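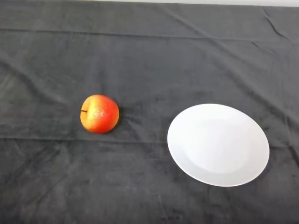
Iddrisu Kyei had already replied in the comments that the Flosto kit should not be purchased before the buyer has read the service terms, and the original poster has since confirmed that the terms were read. The post is therefore left open for full replies.

Flosto arm kit with Waltex service plan: suitable for a teaching lab?

Posted by sirness_lab_office

Our department is considering the Flosto tabletop arm kit for an introductory automation course. The kit would be used for basic pick-and-place work, in which students direct the arm to move a piece of fruit onto a plate and then repeat the task with the items in new positions. The supplier offers the kit alone or together with a Waltex service plan, under which the supplier handles calibration and the replacement of worn finger pads.

We have been lent a unit for evaluation and have begun laying out the first exercise. The apple and the plate are placed side by side on a dark gray cloth, with a gap between them. Before we submit a purchase request, we would appreciate guidance on the following points.

First, is the service plan necessary for a lab that runs two sections per term? Second, does the vision software supplied with the kit perform acceptably on round, shiny objects? Third, is the cloth advisable, or should the exercise be run on the bare table? The manual recommends a "neutral work surface" and gives no further detail.

Replies from persons who have used the kit over a full term would be especially welcome.

Share (3)

Posted by Iddrisu Kyei

I supervised a lab that used the Flosto kit from January to the end of the spring term. I will take the points in the order in which they were raised.

Service plan. For two sections, the plan can be declined, provided that one member of staff is trained to run the calibration routine. The routine is described in the second half of the manual and should be repeated whenever the camera mount has been touched. We recorded 1000 pick attempts over the term and replaced the finger pads 2 times. Both replacements were made in house with a small screwdriver. Labs without a technician should request the plan and should ask the supplier to state the response time in writing. Our own contract did not state it, and we waited longer than we considered reasonable for a new cable.

Vision software. The software located our test objects reliably against a dark background. A white plate presents no difficulty there, as its outline is easily separated from the surface. A glossy apple is somewhat harder. Highlights on the skin may be read as a second edge, in which case the reported center of the object shifts toward the light. We lowered the exposure setting and moved the lamp farther from the table, and the grasps improved. Please note also that an apple lying on its side should be approached with the fingers clear of the stem. The default grasp planner does not take the stem into account.

Work surface. A cloth is acceptable and is kinder to the fingers when the arm descends too far. It should be pulled smooth and secured at the corners before each session. Fold lines should be pressed out where possible. In our lab, a raised fold was occasionally enough to make fruit roll when the gripper touched it, and a loose cloth could be dragged along with the plate. We ended the term using a cloth fixed to a board with clips.

I would also advise that students complete no fewer than 100 attempts before their results are graded. Shorter runs gave us success rates that differed widely from one group to the next, and several students objected to their marks on that basis.

Posted by Barbu

We have the older model. It works. The gripper is weak on anything heavy, but an apple is fine. Do not purchase the carrying case.

Posted by waltex_user_north

I must respectfully differ with the first reply on the subject of the service plan. Calibration is simple when it goes well. When it does not, the error codes are not listed in the manual, and only plan holders are given access to the full list. Our institution declined the plan in the first year and purchased it in the second. The price had risen in the meantime.

With regard to the plate, the exercise should define what counts as a completed placement. We required the fruit to remain on the plate for 3 seconds after release. Without a rule of this kind, students will count an apple that touches the rim and rolls off. A plate with a shallow well will hold the fruit better if the arm releases it low and near the center.

Share (2)

Comments

sirness_lab_office: Thank you for these replies. We will ask the supplier for the response time in writing and will fix the cloth to a board as suggested.

Iddrisu Kyei: I accept the correction regarding the error codes. Our unit did not produce any during the term, and I was not aware that the list was restricted.

Barbu: The older model has the codes printed in the back of the manual.

waltex_user_north: The current one does not. Please request the list before signing.

Comments (4)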